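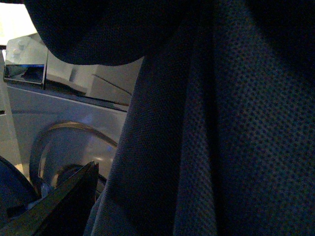

Home Docs Data Issues Wiki
Search this repository Go

# Plavgate Laundry Notes

Written notes on household washing: what went in, which setting was used, how it was folded afterwards. 822 entries from 46 homes, collected by Mariama Arthur and Virgilio Barredo. Maintained by Bianka Kocsis.

Please read the limits before using any of it.

## What's in it

- `loads.csv` - one row per load
- `fabrics.csv` - fabric names as people wrote them, plus our tidied version
- `folding.txt` - free text, very uneven

## Limits

**Fabric names are weak.** People wrote "sports stuff" for anything with mesh in it. Dark items are worse: navy, charcoal and black get swapped freely, sometimes by the same person in the same week. I wouldn't build anything on the colour column.

**Care labels were rarely checked.** 316 rows have a fibre content, and I doubt a fair share of those. "Cotton" seems to mean "soft".

**Detergent amounts are guesses.** "One cap" is not a unit. Jocelyn Policarpio tried to convert these to millilitres in December and the result has been taken out again.

**Front loaders only.** The notes say nothing useful about top loaders, whatever the old project page claimed.

## Is mesh washed differently?

The first release said yes. I can't find it in the rows. Most homes put mesh in with the ordinary darks, and the 8 that kept it apart gave no reason we could code.

## Changes

January 8, 2018 - colour column marked as unreliable, millilitres removed, duplicate rows merged.

Corrections are welcome, with the row number please.

Contact | © Plavgate | Back to top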